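Folding data from a real bedroom: does it help the policy?

flallita_notes
Started October 31, 2021

I want to share a small result and hear where I am wrong. We compared two training sets for a clothes folding policy. Set A is 500 demonstrations on a lab table. Set B is 162 demonstrations made with hand-held grippers on a bed, with flowered bedding left under the clothes.

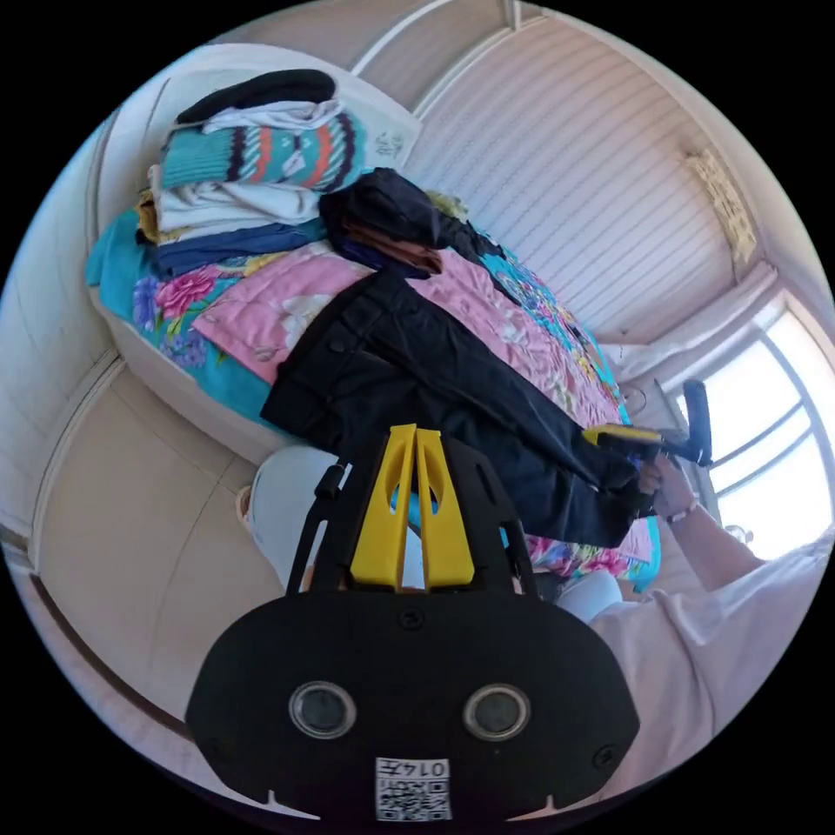
Reply 1 - prastier
Which set did better on new fabrics? And did you use the same network for both?

Reply 2 - flallita_notes
Same network, same training time. Set B was better on dark clothes over patterned sheets, and set A was better on a plain surface. I believe the background variety explains it, but I did not test this alone. The hardest part for both was the first grasp, when a dark cloth has no clear edge.

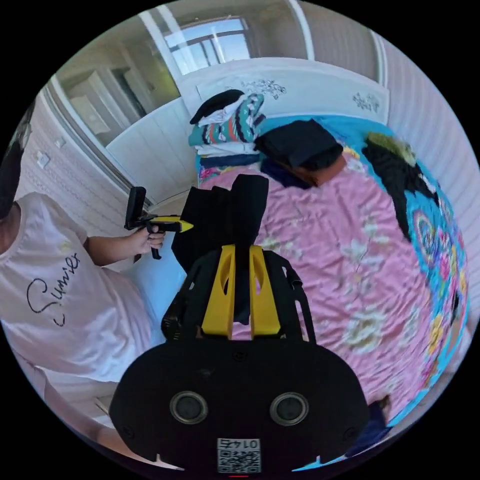 Gray cloth held between the yellow fingers, from the bedroom set.

Reply 3 - cernirard
I do not agree with the conclusion. You changed the surface, the room and the light together. A soft mattress also moves when you press on it, so maybe the policy learned contact and the background has no role. Put the same bedding on the table and record 15 more.

Reply 4 - flallita_notes
This is a fair point, I will try it in December. We keep the finished stack near the work area, so the policy also has to separate folded from unfolded. I should have written this in the first post.

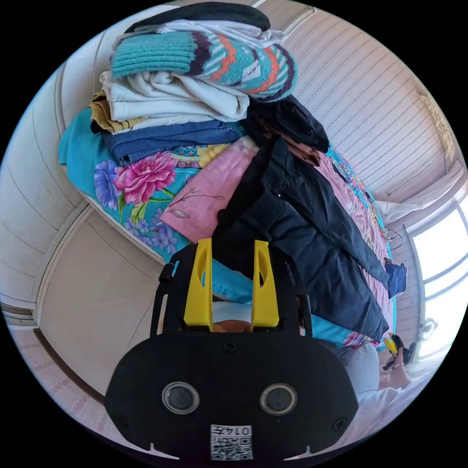 Reply 5 - rajput
I would be careful with the stack. In our tests, 2 policies out of 15 began to pull clothes from the pile again. Please report this failure separately - an average success rate will hide it.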